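Birnora parcel depot back open after pipe burst

27 December 2010

The Floltmont parcel depot in Birnora reopened at noon Monday, 2 days after a frozen pipe let go above the sorting floor. Over 400 packages got wet. Most can still be delivered, the company says. Some can't.

Customers with a damaged item will get a letter this week. No need to call, the phone line is already jammed. Claims forms at the front counter on Tanguy Street, bring a reciept if you have one.
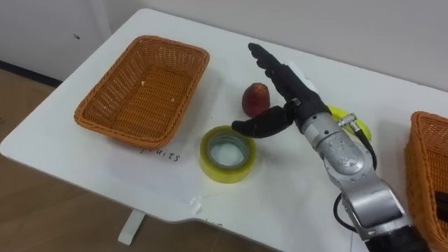

Robotic hand beside a roll of tape on a white table.

Depot took in 928 parcels on Christmas Eve alone, its busiest day since it moved from the old Brikero warehouse in November. Pipe runs along the north wall, where the heat had been turned down for the holiday. Plumbers were in by Saturday night. Wall will need new insulation, no date for that yet.

Pickup hours are extended to 8 p.m. through Thursday. Home delivery on the east side of town is running a day behind, maybe more if the snow comes in as forcast. Parcels not picked up will be held for 36 days instead of the usual two weeks.

Side lot is closed for now, ice. Park on Tanguy or behind the bank.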